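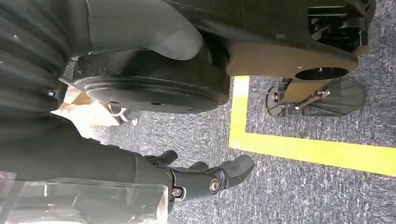 How do I clean a clear plastic panel so that it does not become dull?

Rinse it first with lukewarm water, then wipe it with a soft microfiber cloth and one drop of dish soap, and let it dry in the air. Glass cleaner with ammonia or alcohol makes the plastic cloudy after some months, and a paper towel scratches it.

Jokovix Clear Panel for Tables and Work Benches

Home > Workroom > Panels and Dividers > Clear Panel

Article: Clear Panel 90
Maker: Jokovix
Sold and shipped by: Herrera Workroom Supply, Dratthorpe
Availability: in stock

The Jokovix Clear Panel is a flat transparent sheet which stands at the side or at the back of a work table. It holds back dust, crumbs, small screws, paint drops and other things that like to travel from one table to the next. You still see the person on the other side and the daylight still comes through. We sell it to schools, repair shops, laboratories, sewing rooms and also to many people who have a hobby table at home.

The panel is 90 cm long and 30 cm high. We are asked very often for a higher one. For a seated person 30 cm is enough to stop things from rolling or jumping over, and it does not make the feeling of a wall. If you work standing, please look at the Tall version, which has its own page.

Material

The sheet is cast acrylic. It is glossy on both sides, and the light transmission is 94 percent according to the data sheet of the maker. Please note that a glossy surface reflects. When a lamp or a window is directly in front of the panel you will see bright spots on it, and at a flat angle a corner can look milky although it is completely clean. Turn the lamp a little to the side and the reflection moves away. Customers who are disturbed by this can order the matte sheet, but then things behind it look soft and you cannot read a label through it.

The edges are polished and the four corners are rounded. The earlier version had only sawn edges. If you have one of these and the edge is sharp under your hand, write to us and we send you a strip of edge profile without cost.

What is in the box

One clear sheet with protective film on both sides
Two aluminum feet with felt on the underside
Two table clamps, for table tops up to 4 cm thick
One hex key
One microfiber cloth
Instructions in English and Spanish

The feet and the clamps are both included, but you use only one kind at a time. Feet are good if you move the panel every day. Clamps are good if children or pets are in the room, or if the table is used for heavy work.

Putting it up

Leave the protective film on the sheet until the end. Decide where the panel will stand and push the sheet into the slots of the feet or the clamps. Tighten the screws with the hex key until they have contact, and after this a quarter turn more. More force is not useful and can make a crack at the slot. Then take off the film slowly, starting at one corner. If the film is hard to remove, warm it for a short time with a hair dryer on the low setting.

After you remove the film the sheet is charged with static electricity and it pulls dust from the air. Wipe it one time with a damp cloth. A dry cloth makes it worse.

With two or more panels you can go around a corner. For this you need the corner connector (article Corner C, sold separately), which holds two sheets at a right angle. Three sides around a table are possible and stay quite firm. We do not recommend to close all four sides, you will have no place to reach in.

Which table tops are suitable

Clamps fit on wood, laminate, metal and stone. On glass tops please use only the feet. On very soft surfaces, for example a cork mat, the feet can leave a mark after a few weeks, so put a thin plate or a piece of cardboard under them. A table top in a light color like beige or light gray has one advantage, small dark parts are easy to find on it, and the clear panel does not throw a heavy shadow over the work area.

Not suitable for

The panel is not a safety guard. It does not protect from flying metal, hot chips, flames or chemicals under pressure. Do not put it closer than 20 cm to a soldering iron stand, a hot plate or a gas burner. Acetone and paint thinner destroy the surface immediately. Spray paint can be removed when it is fresh, with soapy water and patience.

Do not store heavy objects leaning against the sheet. It will bend and possibly not return to the flat form.

Small scratches

Fine scratches can be polished with a plastic polish for acrylic. Work with small circles and change the cloth when it becomes gray. Scratches which you feel with the fingernail will stay visible. For this reason we sell the sheet also alone, without feet and clamps, under the article Sheet 90.

From our customers

"We have them between the tables in the model building room in Jestcombe. Before, the sanding dust of one table was always on the glue of the next. Now it is much better, only the felt of the feet came off on one piece and I glued it again."

"Good panel, clear, arrived without damage. The film was difficult to take off."

"I wanted it for my sewing table so that pins do not fall behind. It works. I would like it in 120 cm."

A longer version is not planned at the moment, two panels of 90 cm can stand side by side with the straight connector.

Delivery and returns

The panel is packed flat between two boards. Please open the package when it arrives and look at the corners before you sign, the corners are the place where damage happens. We have sent more than 3,000 panels from the warehouse in Dratthorpe and broken sheets are rare, but when it happens we replace them. Send us one photo of the sheet and one of the box.

You can return the panel within 30 days if the protective film is still on both sides. Panels cut to your own size cannot be returned.

Cutting to size is possible from October again. The saw service is closed during the summer.

Related articles

Clear Panel Tall
Clear Panel Matte
Corner C connector
Straight connector
Replacement felt for feet, set of four
Acrylic polish, small bottle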